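# Handout 4: Showing the arm a task

Notes to go with the afternoon practical. Read sections 1 to 3 before you come. Section 4 is for the write-up.

## 1. Two ways of showing

In this course we use two methods.

**By hand.** You take hold of the arm and move it through the task yourself. The motors are set to give way, so the arm feels heavy but will follow you. The joint angles are saved as you go. It is quick to learn, but your own hands and sleeves get into the wrist camera's view, and the robot won't have them there when it works alone.

**By remote control.** You sit at the desk and steer with the Bristix handset. The arm copies your hand, and you watch through the wrist camera. It takes longer to get used to. You can't feel how hard the gripper is pressing, so most beginners squeeze too much.

Whichever you use, what gets saved is a *demonstration*: the pictures, the joint angles and the gripper opening, all with times against them.

## 2. Picking up from a crowded table

Last year's group learned on bare tables with one block, and the results did not carry over. When Efren Enriquez put other objects down beside the block, the arm reached for the wrong thing in most of the trials. We now start with clutter from the first session.

The object to pick up is the red power cube. Treat it as a plain box for the approach, and keep these points in mind:

- Come in slowly for the last part of the reach. The gripper hides a good deal of the cube once it is close.
- Look for the power button on the top face and note where each finger is in relation to it.
- Watch the cables. If one moves when the gripper moves, stop and back off.
- Do not correct the grip by twisting. Open, back away, and come in again.

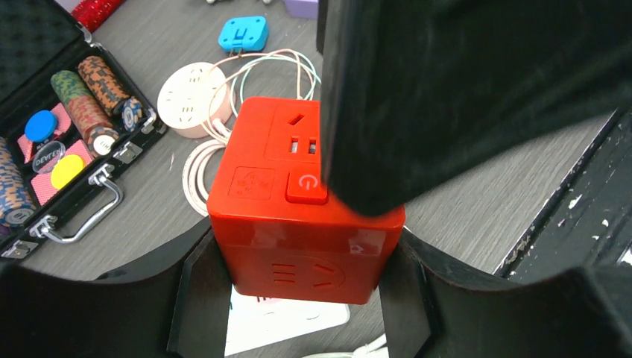 *Teaching Notes in Robotics*, Issue 2, p. 191

The wrist view at the grip is the one you will have to judge most often. Three things to take from it. First, the dark fingers take up a lot of the picture, and one of them lies partly over the power button. Second, the cube is shiny, so there are bright streaks on it, mostly along the top front edge, and a learner may fix on those instead of the shape. Third, there is plenty in view that has nothing to do with the task, such as the open poker chip case on the left. Leave such things in. Between demonstrations, move one or two of them a little.

## 3. How many, and how good

Each pair records 400 demonstrations over the term. Jennylyn Marquez ran the same task with 500 and found little gain over 400, though her set had fewer changes of layout than ours.

Throw a demonstration away if:

1. the cube was knocked before the grip closed
2. you paused for a long time to think
3. the handset lost its link

Keep it if you missed once and recovered cleanly – those are useful, and there are never enough of them. Mark them with an R in the log.

## 4. For the write-up (due in November)

Compare a set shown by hand with a set shown by remote control. Say which joints moved differently and give a plot of the gripper opening for each. Use the Drallier viewer to line up the times. Code may be shared between pairs, but the recordings must be your own.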